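### 3.2 Who folds, and when

I went into the Brollmont interviews expecting to hear about cooking. I had a whole page of questions on dinner, and I got maybe ten minutes out of it before people steered me back to laundry – every time! Of the 27 households I visited, only 7 had ever talked out loud about who does the folding. Everyone else had just slid into it, usually in the first winter of living together.

The diaries back this up. Lai-ching Wan and I coded 2,616 entries (she did the Nekell half, bless her), and folding turns up mostly late in the evening, tacked onto something else like TV or a phone call.

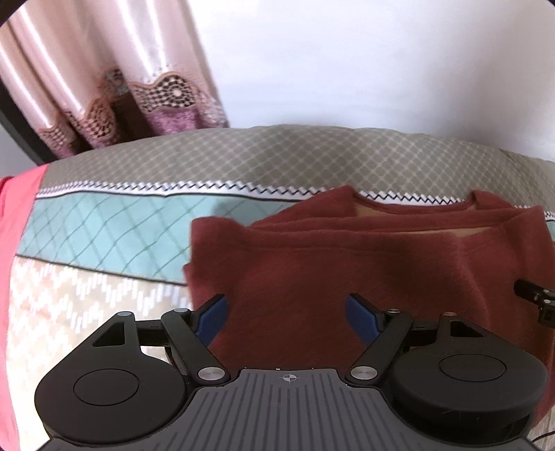
**Figure 4.** Folded maroon garment.

Our diary keepers wrote "put clothes away" for wildly different jobs, and that gave us a real coding headache. For some it meant tossing things in a drawer. For others it meant folding every piece, and I ended up splitting the code in two. A top folded into a rectangular stack, like the maroon one in Figure 4, went under "finished fold", and anything draped or bunched went under "parked". Bozkurt residents parked a lot more than I'd guessed, and they were pretty cheerful about it. The Nander group argued with me over the word itself – one woman wanted "resting" – so I kept her term in the April follow-up.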